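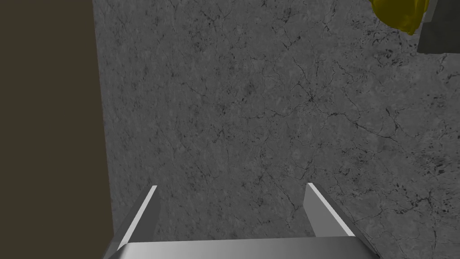 Erkham Relief Pantry: walk-through before the August coat and food drive

Checked by Sabina Pathirana and Kamrul Saha, starting 7:30 a.m.
Marks used: OK / FIX / ASK

Front entrance
Ramp clear and handrail tight: OK
Mat lies flat: FIX
Comment: The left corner curls up again. Tape it for now, and let's get a heavier one before the drive. The new ramp is wonderful, by the way, strollers roll right up!

Sorting room
Aisles at least 42 inches wide: OK
Exit door opens fully from inside: OK
Box cutters closed and put away: FIX
Comment: Two were left open on the sorting table. Please close them every time, even if you're only getting up for coffee.
Donated boxes stacked no more than 3 high: OK
Comment: We have 438 boxes in the room and every stack was right. Asanka's crew did a beautiful job with this (and the labels are so easy to read now).

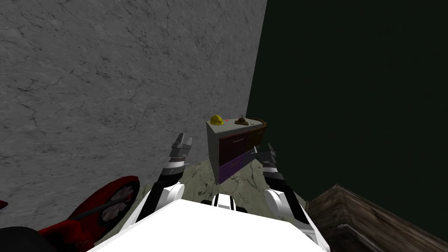
Small cabinet in the far corner

Food storage
Cans checked for dents and swelling: OK
Fridge at or below 40 degrees: OK
Baby formula dates checked: FIX
Comment: One case from the Manalo Street pickup is past date. Kamrul pulled it and marked it with red tape. Do not hand it out.
Mouse traps checked: OK, all empty

Loading area
Hand truck wheels and grips: OK
Back brake on the big cart: ASK
Comment: It holds on level floor but slips a little on the slope. Corrado Fabbri is taking a look. Use the small cart until he signs below.

First aid and fire
Extinguisher gauge in the green: OK
First aid kit full: FIX
Comment: Low on large bandages and no cold packs left. Gayan Munshi is restocking.
Emergency numbers posted by the phone: OK

General comments
What a difference from last time! Most of the FIX items take around ten minutes. Next check covers the van and the upstairs closet, so please leave the van keys on the hook.

Cart brake signed off by: ____________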